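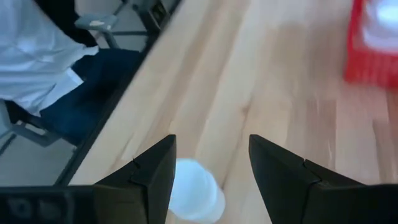 **Site visit report: Hallton automation lab open day**
Inès Lefèvre, Intro to Manufacturing Systems
Visited in May, afternoon session

I picked the Hallton open day from the course list because the flyer promised robots that "work like people do." I came home with six pages of notes and a lot of doubt about that line.

**What we were shown**

The first stop was a talk by the host company, Ostermann. They sell a packing setup called Jotari to small warehouses. The slides said a trained Jotari system has packed 656 orders without help at a test site in Hergate. I asked what counted as an order and whether one item was enough. The speaker said it varied by customer and moved on to the next slide.

After that we went to the demo area and stood near the tables. The task was packing small items into a basket. It's a fair choice for a demo, since this is a job people get paid to do, and anyone can see if it goes wrong. 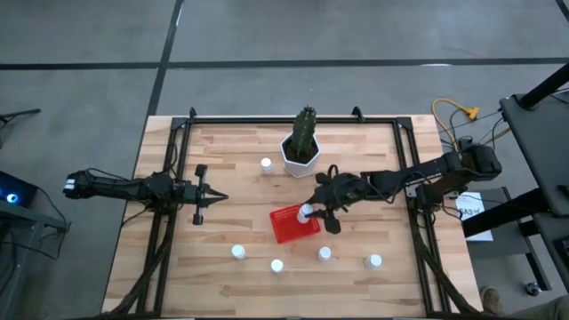

*Figure 1. Packing task at the demo table, with the right arm holding a bottle over the basket.*

**My observations**

The bottles in Figure 1 all look alike: small, white, with round white caps. Apart from the one in the gripper, they stand upright on a wooden tabletop with space between them. A real packing shelf is nothing like this. At my summer job we had bags, loose lids and boxes with crushed corners, often all in the same tote. I would have liked to see one item lying on its side.

The left arm is empty in the figure. I had hoped to learn how two arms share a job like this, and the talk barely touched on it. If one arm can do the packing, a buyer should ask what the second one costs.

I also asked about speed. The staff gave me a target of 300 items per hour but would not say if the demo ran at that rate. I didn't bring a timer, which was my mistake.

The handout claims 85 percent of grasps work on the first try. That sounds good until you think about the other 15. Someone has to deal with those, and the handout has no line for that person's wages.

**What I would give them credit for**

The gripper fingers are simple and narrow, so they need little room between items. The staff let us stand close and didn't rush anyone.

**Questions I still have**

- How is a dropped item counted?
- Who resets the table between runs, and is that time included in the hourly rate?
- Has anyone outside Ostermann checked the Hergate number?

I emailed these to the address on the handout and will add any reply as Appendix 2.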